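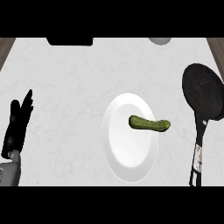 Attachment 1: white marble countertop, grey veining

Ticket: Countertop texture turns blurry after saving
Product: Detico Planner
Status: Closed
Reported by: Azra Hoxha, Lindadley Kitchens

Marble finishes look fine when I first apply them. After I save the project and open it again, the surface loads at low quality and the veining turns to mush. Wood finishes are not affected. I have over 300 saved projects and don't want to redo them. Started after the November update.

Tried so far:
– Restarted the program. No change.
– Cleared the texture cache. Fixed it until the next save.
– Turned off background sync. No change.

Support reply, 9:40 am
Please check Settings > Storage and tell us the cache limit. The update reset it to 200 MB on some machines. The Solulmont stone pack needs 700 MB to load at full size.

Azra Hoxha, 10:15 am
It was set to 200. I raised it to 700 and reopened 13 projects. Twelve are fine. One still loads blurry – it uses the old Yordanov stone library.

Support reply, 11:05 am
The Yordanov files have to be indexed again. Go to Library > Rebuild Index and leave the program open until the bar is gone. Saved projects are not changed by this.

Azra Hoxha, 1:30 pm
Rebuilt the index and the last one loads properly now. You can close this.

Related tickets
Cache limit resets after update
Stone pack missing from library list
Export to PDF drops edge profiles

Contact Support | © Detico | Back to top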